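Sodport Book Swap: your questions answered

We get lovely emails about the swap, and a lot of them ask the same things, so the answers are gathered on this page. If yours isn't covered, write to us using the form at the bottom of the site and we'll get back to you (usually within a couple of evenings).

What is the book swap?

It's a day when people bring books they've finished with and go home with books they haven't read yet. You hand yours in, you get tokens for them, and you spend the tokens on whatever takes your fancy. That's the whole idea, and we still get a thrill every time the doors open!

When and where is the next one?

Friday 17th March, upstairs at the Dultska Rooms in Sodport, from mid-afternoon until 8 in the evening. We moved to a Friday after the January swap, when so many of you told us that Saturdays clash with football and swimming lessons. The entrance is on the Darwish Street side. The big front doors look like the way in but they stay locked, so carry on round the corner until you see the green sign.

Do I need to book?

No, just turn up. The first half hour is always the busiest, and if you don't like a crush, come after six when there is room to browse and a much better chance of a chair.

How much does it cost?

Entry is £1 for adults and free for anyone under 16. The pound goes towards hiring the room. Tea is extra, and so is cake, and the cake is worth it.

How many books can I bring?

Up to 8 per person on the day. We know this is painful if you've just cleared a whole bookcase, but we count and sort everything by hand and there's only so much table. If you have more, tell us in advance and we can often take a box or two the evening before.

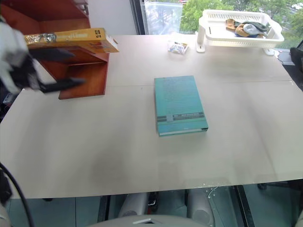

What sort of books do you take?

Nearly everything! Novels, poetry, cookery, travel, history, picture books, plays, books about trains (there is a keen and growing group of people who come only for the trains). Big illustrated books are very welcome and go quickly. We also love getting books in other languages. At the last swap we had Polish, Welsh and Portuguese on one shelf and it was bare by closing time.

Is there anything you don't take?

A few things. Please leave these at home:

Encyclopaedias in sets. We have tried, and they come back to us every time.
School textbooks for courses that have changed.
Magazines, unless they are bound.
Anything damp, mouldy or missing pages.
Library books. Do check the inside cover, it happens more than you'd think.

How good does the condition have to be?

Good enough that you'd be happy to lend it to a friend. Creased spines are fine, names written inside are fine, and pencil notes in the margin are a treat as far as we're concerned. Heavy highlighter is harder to find a home for. A dust jacket with a small tear can be mended with proper repair tape, but please don't use ordinary sticky tape, as it goes yellow and takes the print off with it.

How do the tokens work?

One paperback gets you one yellow token. One hardback gets you two. You spend them at the same rate, so two paperbacks will buy you a hardback. Children's books are one token each whatever the binding, and board books are free to anyone who asks for them.

Do tokens expire?

Never. We have had people turn up with tokens from the very first swap, found in coat pockets, and we were delighted to take them. They can also be used at the smaller swap in Gormont, which is run by friends of ours and uses the same tokens.

Can I come if I have no books to bring?

Yes, please do. You can buy tokens at the door for 50p each, or just sit and read. Several people come for the company and the armchairs.

What happens when I arrive?

Go to the checking-in table first. Your books get a quick look over and you're given your tokens, then the books go out to the right section. It takes a minute or two per person, a bit longer if someone behind the table spots a book they used to own and has to tell you all about it.

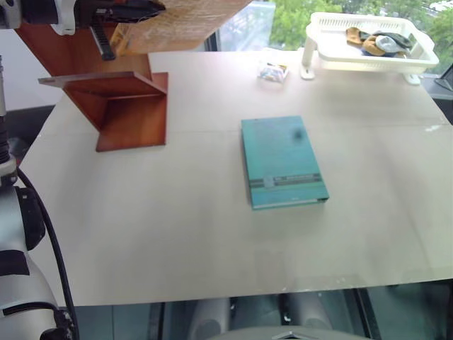
Teal book, wooden stand and white basket on the table.

How are the books arranged?

By subject, and then fairly loosely by author. Crime is along the window wall because it takes up the most space. Science fiction and fantasy share the long table in the middle. Children's books are on low tables near the rug. New arrivals go out all afternoon, so it pays to do a second lap before you leave.

Can I ask you to look out for a particular title?

You can, and we enjoy this part enormously. There's a wants book by the door where you write the title and your phone number. If it turns up, we put it behind the desk and ring you. At the January swap we matched someone with a gardening book they'd been after since childhood, and there was a small cheer. 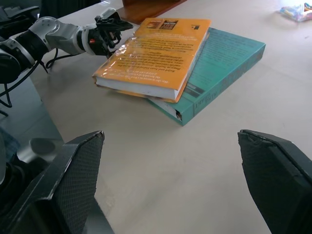

Please write clearly, though, and give the author if you know it. "The blue one about the lighthouse" is a good challenge but we may not get there.

How many people come?

We had 200 through the door in January, which made it our busiest yet, and 300 books were still on the tables at the end, so there was plenty left for the latecomers.

What happens to the leftovers?

Some are kept for next time. The rest go to the waiting room shelves at Sodport station, where anyone can take one for the journey.

Is the building accessible?

There's a lift to the first floor, just inside the Darwish Street entrance on the left. Tables are spaced for wheelchairs and buggies. If you'd like something read out or fetched down, ask at the desk.

Are dogs allowed?

Well-behaved dogs on leads, yes. Keep them away from the cake.

Can I help?

We'd love you to! Setting up starts at noon and the heaviest job is carrying tables. Helpers get first look at the shelves, so wear something comfortable and bring a strong bag.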